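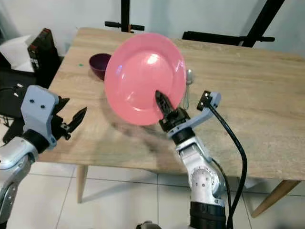
Let's talk about the Starko kit, the two-arm tabletop set that Umgate sells to schools, and whether I'd tell you to spend lab money on it. You've all had a turn by now, so some of this will sound familiar. What I like best is the grippers. The fingers have little ridges along their inner edges, and that matters a lot more than the brochure lets on. Look at the pink plate: it's glossy, it's being held nearly upright, and the only thing holding it is a pinch at the bottom. Try that with the smooth fingers on the old Jelmont arm and tell me how you get on!

Price. The full kit is $1395 with both arms, and spare finger sets are 4 to a pack. I think that's fair. Bauerfeind wants more for one arm, and you still have to buy the wrist sensor separately (grrr).

Now my complaints. The sensor cable hangs in a big loop next to the arm, so before you write any fast sideways move, think about where that loop is going to swing. Younes Morsy clipped his up with two Velcro ties and I've been copying him ever since. Also, the manual is 311 pages and the part you need, gripper force, is near the back under "Other settings." Go straight there. Start low and work up in small steps, especially with anything shiny.

Shiny things are a headache in general. A bright spot on a plate can throw off the depth reading, and then the arm thinks there's a hole where there's a perfectly good plate. Move your lamp before you start rewriting code, please.

For March: write me one page on whether you'd buy this kit for a small cafe kitchen, and what you'd ask Umgate to change first. Bronisława Kurek has the sign-up sheet for extra bench time.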